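4.2 Gripper kit and finger geometry

The evaluation used the Stillarine parallel gripper kit, supplied by Ultau as a bolt-on unit with a wrist camera, a control box and three sets of exchangeable fingers. The kit is sold for light sorting and packing work. The vendor's setup guide covers boxes, bottles and molded parts in some detail and gives a single paragraph to thin flexible items. Since paper packets and sachets make up much of the stock at the Stuvum site, we treated them as the main test class.

All results in this section were obtained with the flat finger set. The other two sets, one curved and one with soft pads, are discussed in Section 4.4. The flat fingers are long rectangular plates with no surface texture on the gripping face. They were mounted as delivered, with no tape or added rubber. Full opening was commanded at the start of each trial, and the closing speed was held at the vendor default.

Packets were presented one at a time or with a second small item nearby, on a flat tan work surface. The operator placed each packet by hand without aligning it to the gripper axis. A trial was counted as a pick if the packet was lifted clear of the surface and held until the arm reached the drop position. Packets that slid, folded under a finger or fell during transfer were logged separately. Each packet type was run 20 times in each of two lighting settings.

4.3 Approach behavior on paper packets

The kit offers two approach modes. In the default mode the fingers descend vertically to a height set by the depth estimate and then close. In the second mode, called edge approach in the vendor software, one finger is brought down first and the other follows from the opposite side. Figure 3 gives the wrist camera view in edge approach.
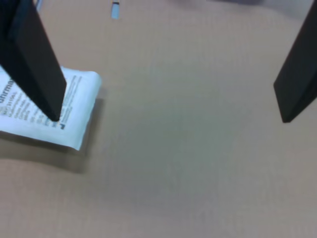 Figure 3. Wrist camera view in edge approach, with one fingertip at the printed face of a paper packet and the second finger over open surface.

Default mode performed poorly on flat packets. The depth estimate was usually within 2 mm of the measured surface height, but the packets themselves were often thinner than this error. The fingers then either closed above the paper or pressed on the surface and stopped on the force limit. Raising the limit reduced the number of stops but left creases in the paper, and this setting was dropped after the first session.

Edge approach gave better results when a packet had a raised or curled edge facing the moving finger. The edge gave the finger a place to enter, and the packet folded inward as the gap closed. With a fully flat packet the moving finger tended to ride over the top. The software does not report which of these has occurred. A closed gripper and a nonzero width reading were taken as success by the controller in 11 trials where the packet was still on the surface.

The contact point of the first finger also mattered. Contact near the center of a packet held it in place but shortened the free length available for folding. Contact near the far edge left more paper free, at the cost of more rotation during closing. The vendor software selects this point automatically and allows an offset along one axis only. Bình Cao wrote a small script that shifts the target before it is sent to the control box, and this script was used for all later runs.

Printed text had a smaller effect than expected. Khải Lại compared printed and blank packets of the same stock and found no clear difference in the position estimate. Shadows caused more trouble. Under side lighting, the shadow beside a lifted edge was sometimes merged with the packet outline, which moved the target toward bare surface. Diffuse overhead lighting removed most of these cases.

Mean cycle time in edge approach was longer than in default mode because of the added descent step. For the Stuvum stock the difference was acceptable, but sites with a fixed conveyor rate should measure it before ordering. The curved and soft-pad fingers were tested with the same packets and the same target script.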